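Search this book
Search
Chapter 10
Choosing a Gripper: Fair Tests on a Small Table

Picking things up is where robotics gets fun. You can spend weeks on motor control and path planning, and all of it pays off in the moment two fingers close on something and lift it. It is also where a lot of good plans fall apart, so this chapter is full of things slipping, rolling and getting squashed (bring spares!).

In Chapter 9 we treated the hand as a point in space. Now we give it a shape. We will compare two grippers, the Femel and the Karppinen, on the same arm, with the same controller and the same objects. The Femel has plain parallel fingers. The Karppinen has fingers that bend a little as they close. Both are good tools, and they fail in wonderfully different ways.

The objects matter as much as the hardware. A sponge forgives almost any grasp but changes shape while you hold it. A drink can is smooth and round, and on its side it would love to roll away from you. A small flat package is the sneaky one — there is hardly any height for the fingers to get hold of.

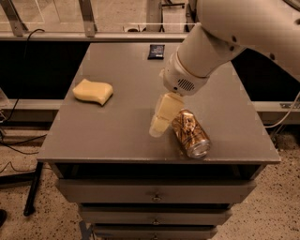
Figure 10.1. Blocky two-finger gripper low over the table, with a can on its side, a sponge and a small flat package.

Before you read on, take a guess. Which object would you try first, and from which direction would you bring the fingers in? Write your answer down. Leonor Caldeira ran the Nikcombe grasp trials, and she asked every new student to do this before touching the controls. The Nikcombe log holds 3,729 grasp attempts, and we will use 988 of them in Section 10.3 to work out success rates.

By the end of the chapter you should be able to set up a fair comparison, choose a closing force, and tell a bad grasp from a bad camera estimate. That last skill is harder than it sounds, and I love teaching it.

Key terms: approach direction, closing force, contact patch, slip

Comments (2)

Georges Nseir
We did the guessing exercise on Tuesday and the whole class picked the sponge. Great discussion afterward!

clumico_lab
Is the log for 10.3 sorted by object or by gripper?

Shares 10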